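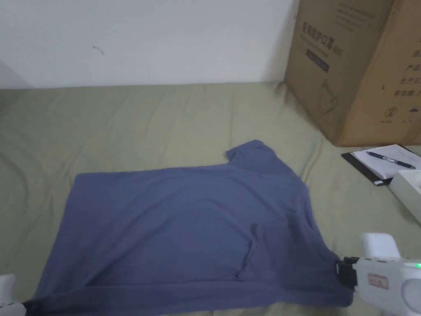
T-shirt work with the two hand-held grippers, hem corners held.

Hiltum garment handling, equipment report for August
Prepared by Samran Nilsuwan for the Woo program office

Summary
The project is on schedule and under its equipment line. We are asking to move part of what is left into spare jaws and one more pair of hand-held grippers before the second half of the work begins. No new money is requested.

Spending to date
The hand-held grippers were bought as one matched pair from Jundbridge for $2,782, including chargers and a spare battery for each. Mounts, cables and storage drives came to $353 and were bought as needed. Both amounts are in the ledger under equipment. The Jundbridge invoice was paid in full. One drive was faulty on arrival and was replaced under warranty at no charge.

We have not bought a folding table. The budget had a line for one, but we have been working on a bed and would like to keep doing so. Soft surfaces are part of the task list, and a table can be borrowed from Torkdale if the rigid-surface tasks come forward.

Work so far
Of the garment types in the plan, short-sleeved shirts are the furthest along. We have completed 1,976 recorded attempts and reviewed most of them. The remaining review is slow going because each attempt is checked by a person, and only two of us are trained to do it. Attempts are logged on paper at the work area and typed in at the end of the day.

Working with both hands takes longer to learn than we planned for. New operators need 26 practice attempts before we count their work. That figure was ten in the proposal.

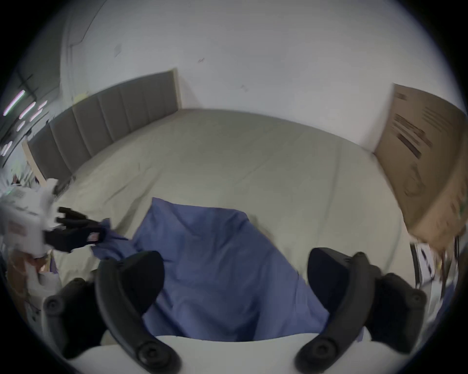 Equipment needs for the next period
Spare jaws. Lead time from Jundbridge is five weeks, so an order should go in this month. We currently hold no spares, and a damaged finger would stop two-handed work until a replacement came.

Second pair of grippers. With one pair, operators take turns and training competes with recording. A second pair would let us run the two side by side. We have a written quote at the same price as the first and it holds through the end of the quarter.

Robot arms. We recommend leaving this purchase where it is in the plan. The arm specification depends on reach and payload numbers we will not have until the larger items, mainly sheets and towels, have been tried by hand.

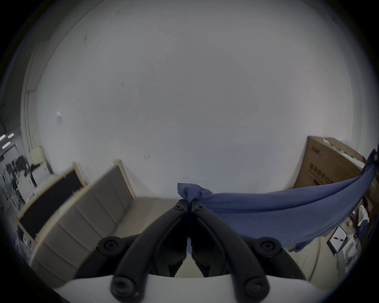
Blue cloth held up by the gripper, one gathered corner in the jaws.

Decision requested
Approval to reassign the folding table line to spare jaws, and to release the held portion of the equipment budget for the second pair. If both are approved this month, we expect delivery before the towel tasks start.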